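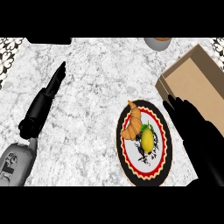

*Marble counter, plate of food, open box, bowl.*

# Overland with no flights: reserve the night trains or stay flexible?

**rthaler** wrote:

Planning a long overland trip, no flights, starting in November. I have the first leg fixed and most of the rest open. My question is about night trains and how far ahead to commit.

Current plan:

- Leg 1: train to Burkstead, then the ferry
- Leg 2: night train to Tumville
- Leg 3: bus or regional train over the border, not decided
- Leg 4: open

The night train has three classes: seat, six-berth couchette, two-berth sleeper. The couchette goes on sale 90 days out. The fare I was quoted is nonrefundable but can be changed once for a fee. If the ferry is canceled for weather, I miss the train by a full day.

Do people reserve these, or buy at the station?

Rahel Thaler

---

**gauge1520** wrote:

Reserve. The November timetable drops one couchette car from that train. I bought at the counter two years running and got a seat both times. Fourteen hours in a seat is a bad way to save a change fee.

---

**slowfreight** wrote:

Disagree with the above. The ferry is the weak link in this itinerary and the train should be planned around it. In November the fast boat stops running and the conventional one sails only if the wind is under the operator's limit. I had two cancellations in one week. Anyone holding a fixed ticket on the far side lost it.

Buy at the station. If there is no berth, spend the night in Tumville's direction by day train and continue in the morning.

---

**gauge1520** wrote:

> spend the night in Tumville's direction by day train

There is no day train after the timetable change. There is a bus as far as the junction, and it does not connect with anything until the next morning.

---

**slowfreight** wrote:

I rode it.

---

**gauge1520** wrote:

In which month?

---

**slowfreight** wrote:

September. Point taken. The rest stands.

---

**mdanzer** wrote:

I did this crossing last winter in the same direction. Some numbers, in the currency printed on the ticket:

| Item | Fare |
|---|---|
| Couchette, advance | 200 |
| Two-berth sleeper, sole use | 900 |

The sleeper is poor value unless two of you split it. The compartment is the same width as the couchette and the heating is controlled from the corridor.

On the reservation question, there is a middle option. Put a buffer night between the ferry and the train, and buy the couchette for the day after. A room near the port was cheaper than replacing the ticket. I stayed at Pētersons, a guesthouse ten minutes uphill from the terminal. Late check-in is by door code and they hold the room if the boat is delayed. Breakfast is extra.

Mirjam Danzer

---

**rthaler** wrote:

Thanks. The buffer night makes sense. Two follow-ups:

1. Does the one permitted change have to be made before departure?
2. Is luggage storage available at the port, or only at the station?

---

**mdanzer** wrote:

1. Yes, at least 4 hours before, and at a staffed counter. The website shows a change button but it returned an error on my ticket type.
2. Station only. Lockers take coins. The large ones fit a 60-liter pack if you remove the lid pocket.

---

**slowfreight** wrote:

A buffer night covers one canceled sailing. It does not cover two. I would still not lock in the train.

---

**gauge1520** wrote:

By that logic you would never book anything in winter. One buffer night and one permitted change gives her two chances. That is enough for a couchette fare.

---

**kanton_route** wrote:

For leg 3, take the regional train. The bus is faster on paper but sits at the border while every passenger's bag is checked. The train does passport control on board. Sit in the rear car, as the front one is detached at Kanton and goes up the branch line. The announcement is made once and only in the local language.

---

**rthaler** wrote:

Decision for now: ferry, one night at Pētersons, couchette the following evening, regional train for leg 3, rear car. I will buy the couchette when sales open and post the final fare here.

Still looking for information on leg 4 if anyone has gone east from Kanton without using the highway bus.

---

**gauge1520** wrote:

Start a separate thread for that one. The line was closed for bridge work when I last checked and the replacement service is complicated.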